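Household chore automation

Household chore automation is the use of machines to carry out domestic tasks that people otherwise do by hand, such as clearing tables, washing up, folding clothes and putting things away. The term is normally kept for machines that handle loose objects in an ordinary home. Dishwashers and washing machines do part of the same work but need a person to load and empty them, and are usually treated separately.

Background

Single-purpose machines entered the home long before general ones. The robot vacuum cleaner is the most common type, and succeeds largely because it does not have to pick anything up. It can bump into a chair leg without harm, and a missed patch of floor can be cleaned on the next run. Picking up a cup allows less room for error. The machine has to find the cup, judge which way it is facing, close on it with enough force to hold it, and set it down without knocking over whatever is next to it.

Factory robots have done this kind of work for decades, but under controlled conditions. Parts arrive in the same place and at the same angle, lighting is fixed, and people are often kept behind a fence. A shop floor that handles mixed goods is closer to a home in difficulty, and bin picking, in which an arm takes jumbled items from a box, is often used as a halfway test between the two.

Tableware

Bowls, plates and cups are among the objects most often used in trials. They are cheap, found in nearly every kitchen, and have a small number of basic shapes. Stainless steel bowls are a harder case than their shape suggests. Polished metal throws back the light of the room, and a bright patch on the inside of a bowl can hide its outline from a camera. Depth sensors that rely on projected light may report a hole where the metal is, or a surface where there is none. Patterned tabletops add to the problem, as veins and streaks can be mistaken for edges.

A two-jawed gripper usually takes a bowl by the rim. This works well for a bowl standing alone. Bowls nested inside one another are more difficult, as the jaws must find one rim and leave the next behind. Wide, flat rims are easier to hold than thin rolled ones, but a bowl held at one point can swing or tip if it has anything in it. For this reason most trials use empty bowls.

The Ukudura trials

The Ukudura trials compared simple table tasks in lived-in rooms with the same tasks in a laboratory. They were led by Hsin-yi Shek, and the results were published on 6 March 2019. The trials covered 22 homes and 898 attempts, each of which consisted of lifting one item of tableware and placing it on a marked spot or on top of a matching item. Rooms were left as the occupants kept them, with ornaments, toys and electrical goods in place.

The arm did noticeably worse in homes than in the laboratory. Most failures came at the moment of grasping, and a smaller group came at release, when an item stuck to one jaw or was let go too high. Shek argued that placing had been neglected in earlier work, which tended to count a task as done once the object had left the table.

Later work

Groltness, a maker of kitchen fittings, took the opposite approach and tried to change the tableware. Its Cerken range had a matt band below the rim to cut down glare and give the jaws a fixed place to close. The range was withdrawn after 3 years. Boutros, a catering supplier, used a similar band on canteen trays with better results, as a canteen can replace all its stock at once and a household seldom does.

Present state

No machine yet does the full range of household chores unaided. Single steps, such as lifting a bowl or wiping a clear surface, can be done fairly reliably when the objects are known beforehand. Joining the steps together remains difficult, and a person is usually on hand to put things right. Speed is a further limit, as an arm may take far longer than a person to clear the same table. 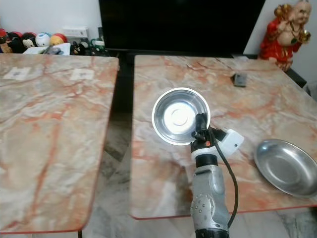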